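Ista mattress sweep set, recorded with the Pranora two-arm kit

README and data card

Summary

Ista is a small set of recordings made while we were reviewing the Pranora kit for household tidying tasks. It covers one task only: sweeping small litter off a mattress with a dustpan and hand brush, then emptying the dustpan into a bin on the floor. There are 100 episodes. Each one has video, joint positions for both arms, gripper commands and a short text note from the operator.

The kit was lent to us by Vanhove for the review and went back at the end of June. They did not see this file before we put it up, and they had no say in which episodes were kept.

If you only want to know whether the kit is worth hiring, skip to "Notes on the kit". If you want to train on the data, read the parts on labels and known problems first.

The task

An episode starts with both tools lying on the mattress and something small to be swept up. The operator picks up the dustpan with the left arm and the brush with the right, sweeps the litter on to the pan, lifts the pan clear of the bed and tips it over the bin. Putting the tools back is not part of the task and most episodes stop before it.

Litter was changed every 10 episodes. We used scraps of foil and paper, bits of packaging, and towards the end a few heavier round things that roll. The rolling ones are much harder and have their own tag.
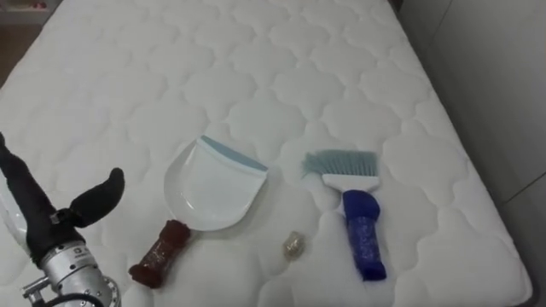 Most of the difficulty is in the surface. A table stays where it is when you press on it. A mattress gives, and quilting leaves hollows that small things drop into, so a brush stroke that would clear a worktop in one go can pass straight over the top of a scrap of foil. Operators soon learned to press the lip of the pan down a little before sweeping. You will see this habit appear early in the set and then stay, and anyone comparing early and late episodes should bear it in mind.

What is in the download

episodes/ – one folder per episode, numbered from 000
episodes/NNN/video – head view, plus the wrist views where they were saved
episodes/NNN/joints.csv – positions for both arms, left then right
episodes/NNN/grip.csv – commanded opening and reported opening, both hands
episodes/NNN/note.txt – what the operator wrote straight after the episode
labels.csv – outcome, litter type, operator, tags
splits/ – the train and test lists we used ourselves
CHANGES.txt – corrections made after the first upload

Times are in seconds from the start of the episode. Joint angles are in radians. Grip opening is a fraction from 0 (closed) to 1 (open), exactly as the kit reports it, and we have not smoothed it.

Labels

There are three outcomes. "Clean" means all the litter ended in the bin. "Part" means some of it did. "Fail" means none of it did, or the episode was stopped.

Of the 100 episodes, 46 are clean. We have left the others in on purpose. Several of the part episodes contain good sweeping followed by a poor tip, and they are useful if you cut them at the right point. The column "sweep_ok" in labels.csv marks these.

Outcomes were labelled from the video by Godelieve Van Damme, with the operator's note open beside it. Where the two disagreed, the video won and the tag "disputed" was added. We did not have a second person label the whole set, so treat the boundary between clean and part with some care.

Setting

Everything was recorded in one room at Brumness, on one bed. The bed did not move between sessions. The bin was put back by hand each time and its position drifts by a few centimetres, which we decided to leave alone. The tools were swapped once for an identical pair when the brush began to shed. The tag "new_brush" marks where that happens.

We did not change the bedding. A model trained on this set alone will probably not cope with a duvet, a patterned sheet or a sofa, and we have no results to offer on any of those.

Notes on the kit

The Pranora kit comes as two arms, the hands, the head camera, the control station and a case of leads. Two people set it up in a morning, mostly spent on the leads. The printed guide is clear about the arms and thin on everything else. The section on calibrating the head camera has a step missing: you have to restart the control station after saving, or the old values stay in use. We lost a day's recordings before we noticed, and none of that day is in this set.

The arms themselves gave no trouble. They are smooth at low speed and hold a position well, and that counts for a lot when one hand has to keep a pan still while the other works against it.

The hands are good at holding and less good at turning what they hold. Once the pan handle was gripped it stayed gripped. If it was gripped at a bad angle, the operator had two choices, to put it down and start again or to twist the whole wrist round. The wrist option is slower and brings the arm close to its limits. A good number of failures come from this, with the operator running out of reach halfway through the tip.

Grip force cannot be set as a number. You choose from low, medium and high in the menu. We used medium throughout.

A practised operator finishes the task in 40 seconds. A new one takes far longer, and the first few attempts tend to end with the brush on the floor. We would allow a full day of practice before recording anything you mean to keep.

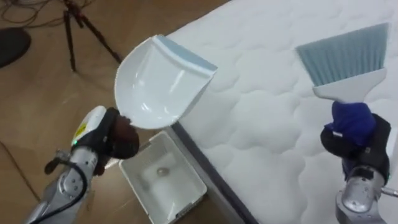

Annelies Timmermans disagrees on the practice day. Her view is that the early, clumsy episodes are the ones worth having, because they show recoveries that a trained operator no longer needs to make, and that a hirer who throws them away is paying for them twice. She would also have liked grip set to low for half of the set, to see whether the pan slips during the tip, and she thinks the hire is poor value for anyone who only wants one task.

We agree with her on the grip setting and ran out of time to try it. On the early episodes, the compromise was to keep those from the second session onwards and tag them "learning". You can filter them either way.

On price, the hire was fair for what came in the case, but the delivery charge was quoted separately and late. Ask for it in writing. Support answered our emails the same afternoon on most occasions, and the one replacement lead we needed came with the next post.

Known problems

Wrist video is missing for some episodes. The folder is there but empty.
Reported grip opening lags behind the command by a fraction of a second. The lag is not constant.
In a few notes the operator has written "left" for "right". We have not corrected these.
The clock on the control station was reset once. Times within an episode are fine, but do not use file dates to put episodes in order. Use the folder numbers.
Foil sometimes sticks to the bristles and falls off later. If it fell back on the bed, the episode is labelled part even where the rest went in the bin.

Use

You may use and share the set for any purpose, as long as this file goes with it. Please send corrections to the labels with the episode number and the time in seconds. They will be added to CHANGES.txt.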